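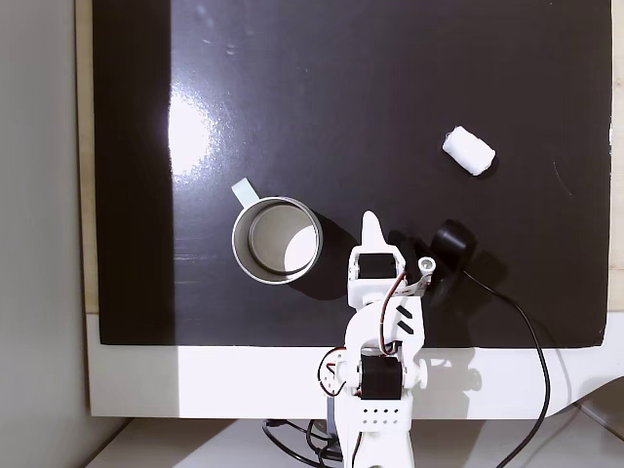
Brarnex 抓取规划软件在桌面机械臂上的应用:黑色反光板面上的金属杯

Brarnex 抓取规划与控制软件
型号:标准版 / 离线版
适用对象:桌面级舵机机械臂、小型夹爪

产品简介
Brarnex 是 Tostis 开发的一套机械臂控制软件,包含感知、规划、执行和日志四个模块,安装在普通工控机或笔记本上即可使用。软件面向小型机械臂的二次开发用户,也适合实验室和小批量分拣工位。用户不需要自己写逆运动学,导入机械臂描述文件、完成一次标定后,就可以从界面或脚本下发抓取任务。

主要功能

反光面处理
光滑的深色板面容易产生大片亮斑,金属杯内壁也常有高光,普通的阈值分割会把亮斑当成物体边缘。Brarnex 的感知模块对过曝区域单独建立掩膜,掩膜内的像素不参与轮廓拟合。杯口按椭圆拟合,只要有一段弧线清楚就能给出圆心和倾角。板面上的划痕、灰尘和污渍由“最小面积”参数过滤,默认值适合大多数桌面场景,需要抓取细小零件时请调低。

阴影判别
物体阴影与深色底板接近时,软件会比较相邻帧的亮度变化再做判断。光源固定的工位可以录入一张空板参考图,识别速度会快一些。

抓取规划
支持杯沿夹取、外壁夹取和手柄夹取三种策略,可按优先级排列。规划器每次最多输出 15 个候选姿态,按可达性、夹爪余量和碰撞距离打分,得分低于设定值的不执行。横放的圆柱类物体按轴线方向生成姿态,边缘起毛或不规则时,建议把轮廓平滑设为“强”。

线缆避让
舵机线和传感器线缆可以在三维视图里画成禁入区域。禁入区域随关节运动更新,夹爪靠近时自动减速。

日志与回放
每次任务保存关节角、电流、候选姿态和相机画面。回放时可以逐帧查看,也可以导出为 CSV。

技术参数
控制周期:17 毫秒
规划超时:2 秒(可调)
内置物体模板:超过 170 个
关节数:最多 7 轴
通信方式:USB 串口、以太网
脚本接口:Python、C++
操作系统:Linux;Windows 仅支持离线版
界面语言:中文、英文

供货内容
软件安装包及授权文件
标定板图样(PDF,按原尺寸打印)
快速入门手册
示例工程 Lultska,含杯类抓取和圆柱件抓取两套脚本
机械臂、相机和电脑不在供货范围内。

标准版与离线版的区别
标准版可在线更新物体模板,授权绑定账号。离线版授权绑定主机,模板随版本更新,适合不能联网的车间。两个版本的规划器相同。离线版更换主机需要重新申请授权文件,请在旧主机上先导出标定数据。

安装注意事项
1. 标定前固定好底座,标定后不要再移动底板。
2. 第一次运行请把速度上限设为 20% 以下。
3. 更换夹爪手指后,需要重新填写指长和指尖半径。
4. 舵机 ID 不能重复,同一总线上的波特率要一致。
5. 相机曝光请设为手动。自动曝光会使反光掩膜不稳定。

已知限制
透明玻璃杯暂不支持。镜面不锈钢物体在强侧光下可能给出两个候选圆心,需要在界面里手动确认。3.4 以前的版本不能读取新格式的日志,请先升级。

技术支持
购买后一年内提供邮件支持和版本更新,周三下午有在线答疑。接口定制和批量授权由 Dimaculangan 代理,联系人 Roy Ackroyd。询价时请注明机械臂型号、舵机型号、夹爪行程和所需授权数量。

相关产品
Brarnex 标定工具包
Brarnex 日志查看器(免费)
Lultska 扩展脚本集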